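Session 4 notes, Thursday group (Salma Ouazzani). Read before you come in, I wont have time to go over it twice.

**Before anything else**

- hair back, lanyards off
- one person on the e-stop, hand NEAR it, not on their phone
- arm homed, light ring on, then you touch the table. Not the other way round
- log sheet out and your names on it

**What we're doing**

Kitchen table task. The arm gets told to move one thing from A to B with everything else left alone. Dishes, toy food, the bottle, the cloth. Sounds easy. Last year's group lost three weeks on it.

Teams are the same as last time: Jarkside, Cervantes, Flaltent. If you missed the draw you're in Flaltent.

Each run = one instruction, one attempt, one line in the log. 50 runs per team by the end of term. If you knock something off the table it still counts as a run, write it down. Failed runs are worth as much to us as good ones, so please stop deleting them (Cervantes).

**Setting the table**

Start cluttered. It's tempting to clear a nice wide space round the target and then everything works and you learn nothing. Mix up big and small, flat and tall. Put something with holes in it, something round, something soft. Cloth is the worst of the lot, leave it in anyway.

Don't line things up in rows. Don't put everything the same way round either. Bottles lying down are a different problem from bottles standing up, do both and note which.

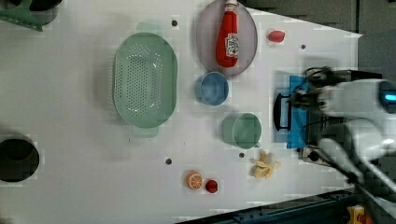

Reach is the next thing. The arm is mounted at one end so the far end of the table is a long stretch, and the joints get close to their limits out there. Accuracy drops off. If your target is at the far end, expect to retry. Write down near / middle / far for every run, that's a column on the sheet and half of you left it blank.

**Grasp notes**

1. Come from above unless there's a good reason not to. Side approach near other objects = collisions.
2. Plates: rim only. The fingers go either side of the raised edge. Don't try to span the whole plate, it won't fit.
3. Bowls: same idea, but the rim is higher so stop sooner. Check your z.
4. Cups: body or rim, your choice, handle is a trap. If the handle's turned toward the gripper it'll catch on the way down.
5. Bottle on its side: grip across the middle, line the fingers up with the long axis first or it rolls.
6. Toy fruit: small and light. Slow right down for the last bit or you'll push it away before you close.
7. Cloth: pinch, lift, wait. Anything sitting on it comes too. Plan for that or move the thing first.

**Speed**

Default is 300 mm/s for travel. Halve it over the table. I know it's boring. If the fingers are a blur in your video we can't tell from it when they closed, and then the timestamp for the grasp is a guess. Same goes for the return move, the odd knock happens on the way out not the way in.

**Labelling**

Say what the thing is, colour first, plain words. "green cup" is fine. "the thing near the pot" isn't. If there are two of something, or you honestly can't tell a tomato from a cherry, write "small red fruit" and leave it. We've got 446 labelled clips on the Plastton drive so far and the worst ones are where someone got creative.

File names: team, run number, result. No spaces. No "final_final".

**For next time**

- finish your first batch and upload it
- one paragraph on your most common failure. What did the arm do, what had you asked for, what would you change
- bring a failed clip to show, everybody

Chargers go back in the drawer. Gripper open and arm parked before you leave, then power off at the wall.

Questions by email, or catch me before we start. Marking scheme is on the back page.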